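색깔 바구니로 식탁 위 잡동사니 분류하기, 어떻게들 하세요?

Afia Gyamfi
2019년 10월 8일

안녕하세요, 트로스트포르트로 이사 온 지 얼마 안 된 사람이에요. 하얀 식탁 하나를 정리대로 쓰기로 마음먹고 노란 바구니, 빨간 바구니, 그리고 크림색의 넓적한 쟁반을 나란히 놓아 봤어요.

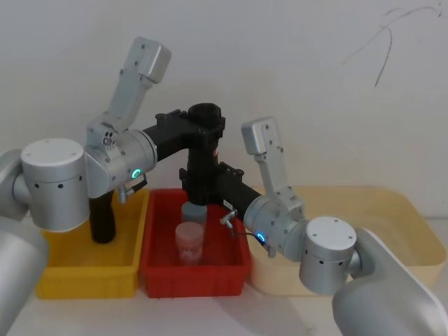 그런데 막상 놓고 보니 어디에 뭘 담아야 할지 기준이 영 안 서더라고요. 식구들은 저마다 다르게 넣고, 저는 저녁마다 다시 꺼내고... 뚜껑 있는 작은 통은 빨간 쪽, 천이나 길쭉한 건 노란 쪽으로 해 볼까 하는데 쟁반은 비워 둬도 괜찮을까요? 고수님들 지혜 좀 나눠 주세요!

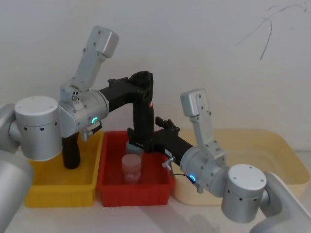

Baudry

반갑습니다. 저도 1월에 똑같은 고민을 했던지라 그냥 못 지나가고 길게 적어 봅니다. 쟁반은 꼭 비워 두세요. 어디 둘지 모르겠는 물건을 잠깐 내려놓는 자리로 쓰면 바구니 안이 덜 섞입니다. 작은 통은 겹쳐 쌓지 말고 앞뒤로 세워 두시고요, 앞쪽에 글씨가 보이게 돌려 놓으면 찾기가 훨씬 편해요. 그리고 바구니끼리는 딱 붙이는 게 좋습니다. 틈이 있으면 꼭 그 사이로 뭐가 빠지거든요(저는 단추를 2개나 잃어버렸답니다 ㅠㅠ).

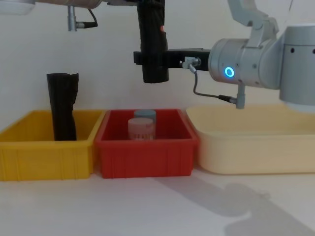
Hesa

붙여 놓는 건 저도 찬성인데, 쟁반까지 붙이면 닦을 때 귀찮아요. 저희는 폭 60센티 선반이라 바구니 둘만 붙이고 쟁반은 따로 둡니다. 길쭉한 물건은 바구니 위로 올라와도 그냥 세워 두세요. 눕히면 자리만 차지해요.

Urkusar

저는 그냥 다 한 통에 넣어요. 편해요.

Afia Gyamfi

다들 이렇게 정성껏 써 주시다니 감사해요! 노란 바구니에는 세워 둘 것만 넣고, 쟁반은 임시 자리로 정해서 식구들한테도 알려 줄게요.

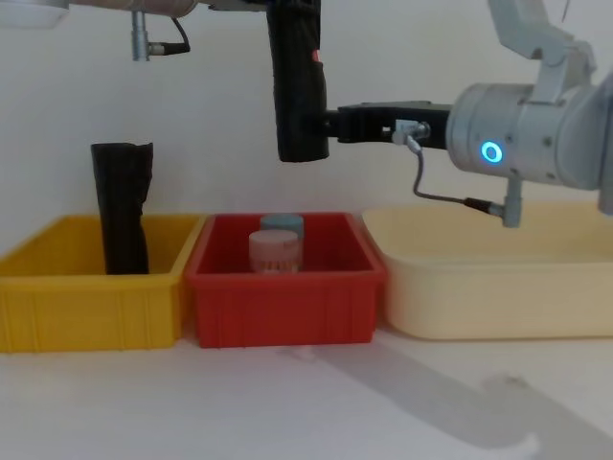 비슷한 질문

깊이 35센티 선반에 맞는 바구니가 있을까요?
뚜껑 있는 작은 통에 이름표 붙이는 법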